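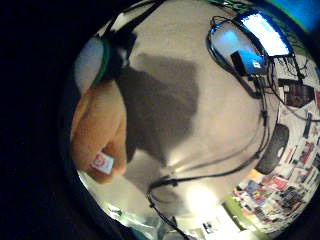

I got to the Groen building on Wednesday a little after ten, in time to miss the welcome speech, and Mieke Dijkstra found me before I found the coffee. She runs the hand project at Troner and she talks fast. "Do you want the slides or do you want to see toys get squeezed?" she asked. Toys, obviously!

I'd written to her back in June, asking how you teach a machine to pick up something soft, and her answer was a one-line invitation to the open day. So I had a notebook full of questions and she got through most of them before we'd gone down one flight of stairs.

"Hard things are easy," she told me. "A block stays a block. You grab a stuffed animal and it changes shape on you, and then it changes again when you lift it." Her group records people doing the grabbing, with sensors on the hand and a printed marker cube on top so the cameras can work out where the hand is and which way it's turned. They have 1,512 recordings so far, and she keeps 646 of them. I asked what was wrong with the rest and she laughed for quite a while. "Cables. People sneezing. Me, walking past with a sandwich." 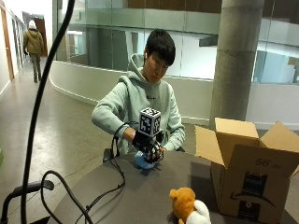

Garba Danladi joined us halfway through the sandwich story, which he said was true. He builds the software side, a program called Wuvley that lines up the hand readings with the video, and he's the calmer of the two (he'd have to be). I wanted to know if wearing the gear changes how people use their hands. "For the first few minutes, yes," he said. "They go stiff, like they're holding an egg. So we let them play. Then they forget, and that's when we get the good stuff."

He also told me what he thinks most visitors get wrong. "They ask how strong it is. I could not care less how strong it is! I want to know how gently it can let go." Letting go is the part they're stuck on, apparently. A fuzzy toy clings a little, and if the fingers open unevenly it rolls off to one side. Mieke thinks it's a timing problem. Garba thinks it's a fabric problem, and he has talked a textile firm, Cloltex, into sending them swatches — more than 100, in a binder he clearly wanted me to ask about. I asked. It's a very nice binder.

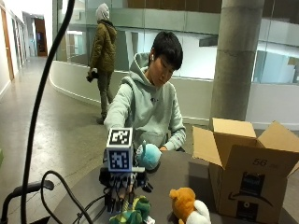 Picking the toys is a bigger argument than I'd expected. Mieke wants a proper test set, sizes and stiffness all written down, so other labs can repeat the work. Garba wants whatever a kid would leave on the couch. I'm with Garba, mostly on account of the green dinosaur, though the round blue one with the little curl on its head had its fans too. "Round is sneaky," Mieke said. "You think it's the simple one, and then where do you put your thumb?"

I asked them both when I'd have something at home that could tidy up after my nephews. Garba said ten years. Mieke said he'd told her ten years when they first met, and they went back and forth on that until a school group came looking for them.

Before I left, she let me try on the spare glove, with nothing plugged in. It's lighter than I'd guessed and a bit scratchy at the wrist. I've still got more questions, mainly about the letting go, and she's promised me another visit once they've worked through the swatches.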